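About Us

Vavthorpe packs small goods for other companies. Board game parts, craft kits, spare parts for household items, sample boxes: if it fits in a tray and has to be picked, checked and put in a bag with other things, it is probably the kind of work we do. We have 60 people on staff, most of them on the packing floor, and we run two shifts.

The company was started by Annelies Bosman, who had worked as a packer herself and thought the job could be organized better. She still runs it. The first customer was a publisher of classroom games, and games are still the largest part of what goes out the door.

How we work

Each order starts as a kit list. A packer sets up the trays, packs the first bags by hand and writes down anything that gives trouble, such as a part that sticks to its neighbor or a card that curls. After that the order goes either to a hand bench or to one of the robot cells.

We have had robots on the floor since the Tenden line was installed. There are two cells on it. They pick up single parts, turn them and set them down in the right pocket of the tray. Bagging, sealing, final checks and all repairs to damaged kits are done by people. So are short orders, where setting up a cell would take longer than packing the whole job.

Before a new part goes to a cell, we try it in simulation. Elie Khasawneh looks after that work. He builds the part as a model, puts it on a virtual table with other things lying about, and runs the pick over and over with the part in different positions. Small parts with smooth sides are the hardest. A grip that is a little off center will turn the part on the way up, and then it lands wrong in the tray. A new part gets at least 100 simulated picks before we try it on the floor, and many get more. 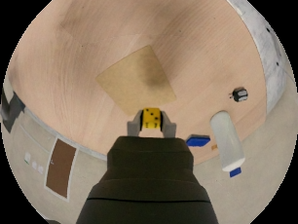
The packers are part of this step. Elie knows the software, but the people at the benches know how a part behaves in the hand, and they are asked for their notes before the model is built. Asnakech Kahsay, who has packed game kits longer than anyone else here, reviews each new pick with him. Several of our settings for closing speed and approach angle came from her.

What has changed for our staff

People who apply for a job here often ask whether the robots are replacing packers. When the line was being planned, we agreed in writing that no one would lose a position or paid hours because of it, and that has been kept. What did change is the work itself, and we would like applicants to know how.

The main difference is less repetition. Picking the same small piece for a full shift is hard on the wrists and the eyes, and it was the most common complaint in our staff surveys. Most of that picking has moved to the cells. Packers now rotate between benches, checking and cell duty, with a change of station at least once per shift.

Cell duty means loading trays, clearing stops and deciding when to call for help. Training for it takes place in working hours and is paid. Packers who complete it move up a pay grade – this was asked for by the staff, and we think it was right. Nobody is required to take it, and some of our most experienced people have chosen to stay at the hand benches.

Not all of it has been easy. A cell that stops many times in a shift is tiring to work beside, more tiring than hand packing on a bad day. The first months had a lot of stops. The floor is also quieter now in terms of talk, because people stand farther apart than they did at the long tables. We moved the breaks so that both ends of the floor take them together, which has helped somewhat.

Who to talk to

Annelies Bosman – owner and general manager
Mabli Rosser – staffing, training and applications
Elie Khasawneh – simulation and cell setup
Asnakech Kahsay – lead packer, new kits
Beat Aebischer – maintenance and safety

Our customers

We work for publishers, schools and suppliers of hobby goods. The current catalog covers 193 different kits, including the full Nultanum range of counting games and the Riis bead sets. Orders can be large or small. If you are not sure whether your product suits us, send us a sample of each part and a kit list, and we will tell you whether it would be packed by hand, in a cell or a mix of the two.

Visits to the packing floor can be arranged for customers and for anyone who has been invited to interview. Closed shoes are required, and bags are left at the front desk.

Page last updated October 2022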